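Slippers, cabinets and 121 takes: a talk with the Hernunetti club 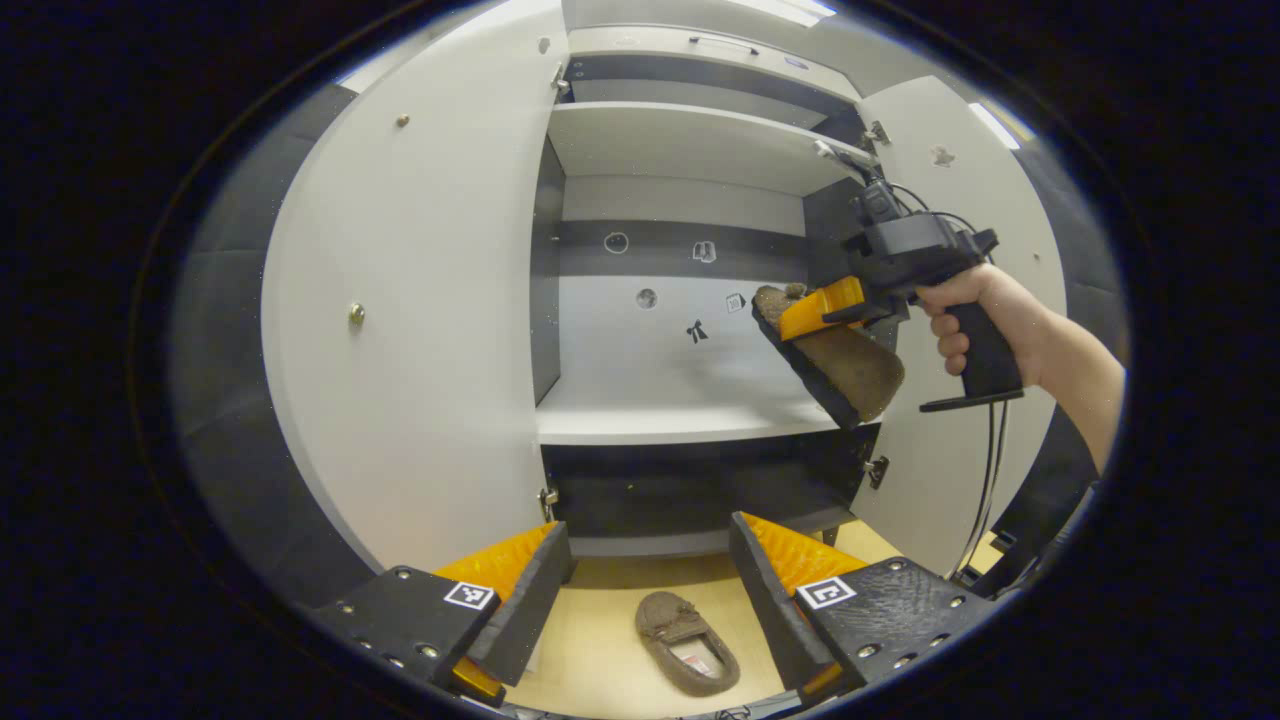 Zamfira Gavrilă has been running the after-school robotics club at Hernunetti for 4 years and she talks fast. We met in October, a bit before the students came in, and she kept getting up to check batteries.

The project this term is called Ovari. Tidying up, basically. Students hold the grippers themselves, one in each hand or one per person, and do a chore over and over while the cameras record. Later the recordings go to train a model. Shoes and slippers into a cabinet is the first chore.

"They all wanted to build something with wheels," she says. "I said fine, next term. First you're going to put away slippers."

And did they mind? "For one afternoon. Then it got competitive."

The goal was 100 good takes before the break. They have 121 in the folder, not all of them good. Gavrilă throws out any where somebody bumps the cabinet hard or talks to a friend and stops halfway. The students do the first sort, she does the second. They disagree a lot.

What makes a bad take? "Rushing. They grab by whatever part is closest and then the thing swings around and they can't set it down. You have to think about where it's going before you close your fingers." She shows me with a pencil and a coffee cup, drops the pencil, laughs.

Soft things are the hardest, she says. A hard shoe keeps its shape. Anything fuzzy squashes and you can't really feel it through the trigger, so you go by eye. One student worked out that grabbing near the edge of the sole was better and wrote it on the board, and its still there.

I asked about doors. She rolled her eyes. The group spent two whole sessions arguing whether a take should start with the doors open or closed. They went with open for now. Closed is going to be its own set after the break, another 100 if they can get it, so 200 and change in all.

Money is tight, same as every club. Oosthuizen, the hardware store down the street, gave them screws and a discount on shelving. The rest came out of a bake sale. Spare finger pads are what they run out of first — "they go through them like gum."

There's a regional meet in spring, the Jalusico, with a household task section. Hernunetti has never entered that one. Gavrilă wants to, but the students get to vote and some would still prefer wheels.

Does she think the model will work? Long pause. "On our cabinet, maybe. On your cabinet, I don't know. Thats what I want them to find out."

Then the door banged and the first two kids were in, asking who had moved there laptop.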